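Plant Help Desk - Drisberg Growers' Supply
Ticket: Bare-root hawthorn whips failing after planting
Opened by: Tomás Keane
Handled by: Gráinne Tierney
Opened: October 2023
Status: Closed, with a note

Original report

I bought two bundles of bare-root hawthorn whips from you in the spring, to fill a gap in the hedge along the lane side of my plot at Protcombe. They were planted in April, the day after I collected them. One bundle grew away fine. The other leafed out weakly, went brown at the tips, and 16 of the plants are now dead as far as I can tell. I scratched the bark on each of them with a thumbnail and got brown all the way down to the soil.

Your leaflet says losses like this are "nearly always down to watering." I don't buy it. Both bundles went into the same row and I watered them from the same hose. I used Wostel root powder on the whole lot, as the person at your counter told me to. I'd like to know what went wrong before I spend more money on replacements.

Reply 1, Gráinne Tierney

Thanks for the clear report. I agree that the leaflet line doesn't get us far, and I wouldn't lean on it either. A few things to check before we go any further.

Pull up three of the dead plants, taking the soil with them if it will come, and look at the roots. Tell me whether there are any new white or pale roots, or only the old brown ones. Smell them too. A sour smell points one way, dry and papery points another.

Also let me know how the bundles were kept between pickup and planting, and whether the dead ones are all in one stretch of the row or mixed in with the living.

Reply 2, Tomás Keane

Pulled three. No new roots on any of them. The old roots are brittle and snap when bent. No smell to speak of. The fine hair roots are gone, or were never there.

The dead ones are all together at the gate end. I planted from the gate, so that was the first bundle I opened. Both bundles sat in the shed overnight. One was in its plastic sleeve. The sleeve on the other had a split down the side, which I noticed at the time and thought nothing of.

Before you say it, I did soak them. Both bundles had a bucket of water for an hour.

Reply 3, Gráinne Tierney

Which bundle had the split sleeve? If it was the first one you opened, we have a strong suspect.

I'd still like to rule out the ground. The gate end of a plot is often where vehicles turn, and packed soil will kill young whips by a different route. Dig a hole a spade deep at the gate end and another where the plants are living, fill both with water, and see how long each takes to drain. Do it on a day when it hasn't been raining.
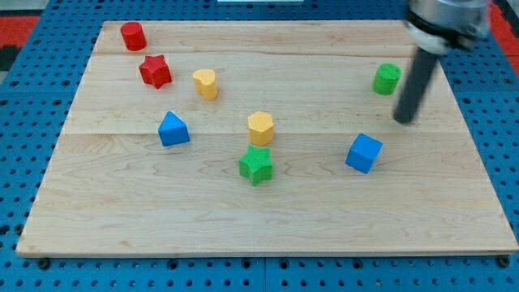 Can a long soak rescue roots that have already dried out? Soaking helps roots that are a little dry, but once the fine ones have turned brittle they are dead, and no amount of time in the bucket will bring them back.

Reply 4, Tomás Keane

The split sleeve was the first bundle. I'm sure of that, I remember the bits of packing falling out on the step.

Did the holes. They drained at the same rate, near enough that I couldn't pick between them. The soil looks the same in both, heavy but crumbly on top. Cars don't turn at that end and never have, the gate is a foot gate.

My neighbor Ó Gríofa says it's honey fungus. He says that about everything. I peeled the bark at the base of two of the dead ones and saw no white sheet under it and no black strings in the soil. I mention it only so you don't suggest it.

One question back. If one night in a split bag can do this, how do I know the bag wasn't split for a week in your yard?

Reply 5, Gráinne Tierney

You don't, and neither do I. One night in a cool shed with a split sleeve would set plants back, but I'd be surprised if it killed that many by itself. It seems more likely to me that the roots had been exposed for longer than that. I can't prove it from here and I won't pretend to.

What I think we can set aside: drainage, since your two holes matched. Watering, since the living plants got the same. Honey fungus, on what you saw, although it can be missed on small stems.

As for the root powder, it was used on both bundles, so it isn't the cause. I also wouldn't count on it as a cure. I've never seen it make up for dry roots, whatever the tub says.

For the replacements:

Open the sleeve at the counter and look before you take them home. Roots should bend without snapping and feel damp.
If you can't plant the same day, cover the roots with damp soil in a shallow trench, sleeve off.
Keep them in the bucket until each hole is ready. Don't lay them out along the row first.
Firm the soil with your heel and water once, well, even if the ground looks wet.
Wait until the plants are fully dormant. Leaf fall is a better guide than the calendar.

Reply 6, Tomás Keane

I did lay the first bundle out along the row. It was windy. The second I planted straight from the bucket because I was tired of chasing them.

That may be part of it. I don't accept that it's all of it, given the split.

Reply 7, Gráinne Tierney

Fair. Wind on bare roots does damage quickly, and on top of a split sleeve it would be worse. I'm putting this down as root drying, with the point where it started unknown. The 16 plants will be replaced at no charge when the new stock is lifted. I have asked the yard to check sleeves when bundles come in and again at pickup.

Closing note

Cause: root drying before planting, source not settled. Customer does not fully agree with the wording and has asked for that to be recorded. Replacements on order. Reopen if the new plants fail to leaf.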